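How to Keep Passing Stats for a High School Football Team

Posted in November under Scorekeeping
By Wanting Luo

Most schools send their season totals to the league and the local paper, and the numbers end up on a recruiting profile that stays online for years. If the passing yards are wrong there, they usually stay wrong. This page covers how to chart a quarterback by hand during a game, how to total the sheet afterward, and how to work out the figures people ask for. It assumes you know the basic rules of the game.

What you need

A clipboard, two pencils, a printed roster for both teams, and a charting sheet. Any lined paper will do for the sheet. You also want one other person next to you. Guangming Hao has been my spotter for most of the games I've charted, and his job is to call out the yard line and the jersey number while I write. Doing both jobs alone is possible but you will miss plays, mostly on fast drives.

Sit as high up as you can and close to midfield. The sideline is a bad place to judge yard lines.

Set up the sheet

Rule the page into these columns, left to right:

Quarter
Down and distance
Ball on
QB number
Result
Receiver number
Ball ends on
Yards
Notes

Leave a wide column for notes. Penalties go there, and they take more room than you expect.

For the result column, use short codes. I use C for complete, I for incomplete, X for intercepted, S for sacked, and T next to the C when the pass scores. Write the codes at the top of every page so that someone else can read it later.

Chart each play

1. Before the snap, write the down, the distance and the yard line. Use a minus sign for the team's own side of the field and a plus sign for the opponent's side, so the offense's own 30 is -30 and the opponent's 30 is +30.

2. When the play is over, write the result code first. Get the code down before you look for anything else.

3. Write the receiver's number and the yard line where the ball is spotted.

4. Leave the yards column blank if the next play is coming fast. You can fill it in at the half.

5. If there is a flag, circle the whole line and wait for the referee's signal. A play that is wiped out by a penalty does not count as an attempt. Cross it out with one line so you can still read it.
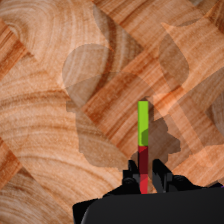 A two-color bar, green above and red below.

Count the yards correctly

Passing yards run from the line of scrimmage to where the play ends. It does not matter where the ball was caught. A screen pass caught three yards behind the line and carried to 12 yards past it is a 12-yard completion, and the quarterback and the receiver both get all 12.

When a play crosses midfield, add the two halves. From -42 to +42 is eight yards to the 50 and eight more after it, so 16 yards.

Yardage is recorded in whole yards. If the ball is between two lines, pick one and let the next play start from the same line. The total for the drive has to match the distance the ball moved, apart from penalties.

Problem plays

Sacks. In high school and college scoring, a sack counts as a rushing attempt for the quarterback and the lost yards come off his rushing total. It is not a pass attempt. Pro scoring treats it differently, and that is where most arguments with parents come from.

Spikes. A ball thrown into the ground to stop the clock is an incomplete pass and counts as an attempt.

Backward passes. If the throw goes backward, it is a run for the player who catches it. Watch the feet of the passer and the spot of the catch. Ask your spotter if you were looking down.

Fumble after the catch. The pass is still complete. Yards are counted to the point where the receiver lost the ball, unless it was recovered behind that point — in that case use the spot of the recovery.

Two-point tries. Passes on conversion tries do not go into the passing totals at all. Keep them on a separate line.

Total the sheet

Do this the same night. Add the C marks for completions. Add C, I and X together for attempts. Then add the yards column twice, once from the top and once from the bottom. If the two sums differ, check the plays that crossed the 50.

Next, add up the yards for each receiver. The receivers' total has to equal the quarterback's total.

Work out the averages

Completion percentage is completions divided by attempts, times 100. With 27 completions on 42 attempts, that comes to 64.3.

Yards per game is the season total divided by games played. A quarterback with 3318 yards in 12 games averaged 276.5.

Passer rating by the college formula goes like this. Multiply yards by 8.4. Add 330 for each touchdown pass and 100 for each completion. Subtract 200 for each interception. Divide the result by attempts. For 27 of 42, 310 yards, 2 touchdowns and 3 interceptions, the rating is 127.7.

Send it in

Our league takes totals through Ballix, and the form closes at noon on the day after the game. Enter the passing line first, then the receivers. Keep the paper sheets until the all-league list is out. I keep mine in a folder by opponent, with the roster stapled to the back.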